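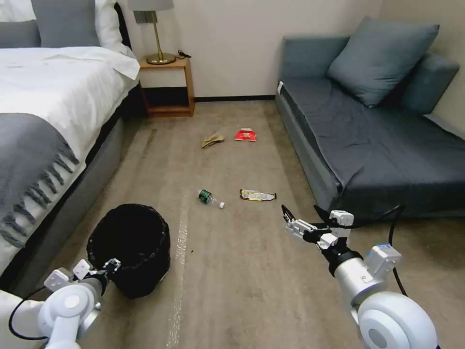

Bed side of the room

Musty smell in carpeted guest room, comes back after every cleaning

Home Help > Floors and Carpets
Asked 2019-10-31
Viewed 1224 times
3 answers

Aksel Thoroddsen asks:

We have a furnished room on the ground floor of our house in Dallham that we rent out by the night. It's 217 square feet, wall to wall carpet with a pad under it, on a concrete slab. For the past six weeks or so it has had a musty smell. It isn't strong, but you notice it when you first open the door, and two guests have mentioned it in their reviews.

What I have tried so far:

Vacuumed everything twice, including under the bed as far as the hose would go.

Baking soda overnight, vacuumed up in the morning. Smelled fine for a day.

Hired Nambiar Carpet Care to do a hot water extraction. Smelled of soap for three days, then the same musty smell again, maybe a little worse.

Soratus spray on the whole floor. It covers the smell and then wears off.

The bedding gets washed after every stay so I don't think it's that, but the throw only gets washed now and then. The bed base is upholstered and sits close to the floor. There's a sofa in there too. There are no stains that I can find. No pets, no smoking. People do eat in the room even though there's a breakfast table down the hall, and we find crumbs.

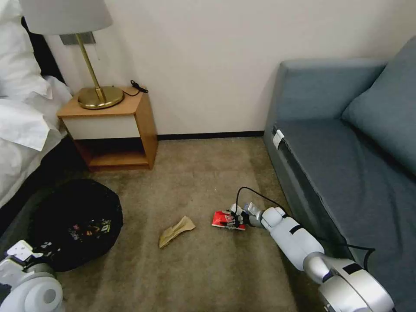

Carpet by the sofa, robot hand holding a snack wrapper

The carpet itself is a beige brown, eleven years old. The window faces north. Heat is electric baseboard in the hall and it reaches the room pretty well when the door is open, but the door stays shut when there's no one staying.

I got a quote to replace the carpet and pad and it was a lot more than I want to spend before winter. I've set aside $500 for this. I have bookings starting in the middle of December and would like it sorted by then. Is there something between spraying it and tearing it out? And how do I tell if the smell is in the carpet, the pad or the furniture?

Answer 1
Marked as helpful

Charito Cabanatuan answers:

I cleaned carpets for a living for a long time and this is a very common complaint for a carpet over a slab. The extraction making it worse is the part I would pay attention to. When the pad gets damp from a cleaning and the room is closed up afterward, it can take days to dry, and in that time you get more of the smell you were trying to get rid of. So please don't book another wet cleaning until you know where the moisture is coming from.

Find out which thing smells first. Close the room for a full day with nobody going in or out. Then walk in and get down low. Smell the carpet in the middle of the room, then along each wall, then behind the sofa, then the fabric on the bed base, then the underside of the sofa cushions. Do it fairly fast because your nose gets used to it after a couple of minutes. If you lose it, go outside and start over. It helps to have someone else do it too, without telling them where you smelled it.

If the furniture seems likely, move the sofa out to the hall for two days and shut the door on the room again. If the room is better and the hall is worse, you have your answer and it's a cheap one.

Next, check the slab. Pull up one corner of the carpet with pliers, in a spot where it won't show. An outside corner is best. Look at the back of the carpet, the pad and the tack strip. Dark tack strip and rusty nails mean there has been water there at some point, maybe for years. If the pad crumbles or it stinks when you put your face to it, no spray is going to fix that part. Wear gloves for this, the strip is sharp.

With the corner still up, tape a square of clear plastic to the bare concrete, sealed on all four sides with duct tape. Leave it for two or three days. If there are drops on the underside of the plastic, or the concrete has gone darker, moisture is coming up through the slab. If it's dry, it's more likely that the damp is from the room air or left over from the cleaning.

Assuming the plastic stays dry, this is what I would do:

1. Run a dehumidifier in there with the door and window closed for a week. Get one with a hose so you don't have to keep emptying it. Aim for under 50 percent. A humidity meter is a few dollars at the hardware store.

2. Pull the bed and the sofa a hand's width off the wall so air can get behind them. Outside walls are cold and the air back there doesn't move.

3. Leave the door open whenever the room is not booked. This one costs nothing and in a lot of houses it's most of the problem.

4. Wash the throw and air the pillows. Also stand the mattress up for an afternoon.

5. If one area still smells after all that, cut out the pad in that area only, seal the concrete with a primer made for odors, put in a new piece of pad and have the carpet stretched back down. A carpet installer will do this by the hour. It should come in well below your number unless the area is large.

If the plastic shows water, stop and look outside before spending anything indoors. Gutters, downspouts, and whether the ground slopes toward that wall.

Crumbs won't make a musty smell by the way. They'll get you ants.

Answer 2

Guest user answers:

Rip it out and put down vinyl plank. Carpet in a rental is a mistake, we did all of ours two years ago and never looked back. You can do it yourself in a weekend

Answer 3

Guest user answers:

Had the same thing in our basement. We bought a Flerus dehumidifier and it took care of it, although it is loud so you can't have it on with somebody sleeping in there. I put it on a timer for the daytime. Also look inside your vacuum. Ours had a filter I didn't know you were supposed to wash and it was blowing a bad smell around every time we used it.

Comments

Aksel Thoroddsen:
Thank you, Charito. I did the closed door test and then my wife did it. We both thought the wall with the nightstand was the worst, mainly low down between the nightstand and the sofa. The sofa cushions were fine. I haven't lifted the corner yet. There's a thin black baseboard on that wall and I'd like to avoid breaking it. Can I get the carpet up without taking it off? 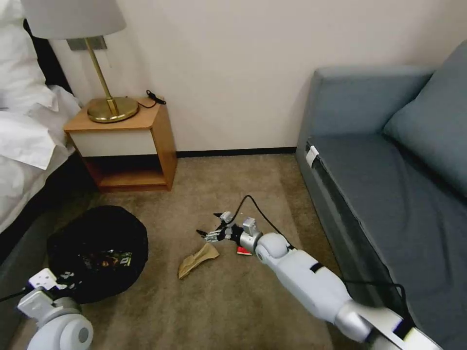 Nightstand wall and corner

Charito Cabanatuan:
Yes, leave the baseboard where it is. The carpet is only tucked into the gap and hooked on the strip. Grab it right in the corner with needle nose pliers and pull up and toward the middle of the room. It will let go with a little pop. When you put it back, press it down onto the strip and tuck the edge in with a wide putty knife. What is on the other side of that wall?

Aksel Thoroddsen:
Outside. There's a downspout close to that corner, now that I think of it. It comes down into a flower bed.

Charito Cabanatuan:
Look at that first, then. Go out next time it rains hard and see where the water goes. An extension for the downspout is cheap. Do the plastic test anyway, and do it in that corner.

Guest user:
Is it ok to do the plastic test in the summer or does it have to be cold out? We have a slab too

Charito Cabanatuan:
Any time of year, but do it after a wet week if you can. In a dry spell it can look fine when it isn't.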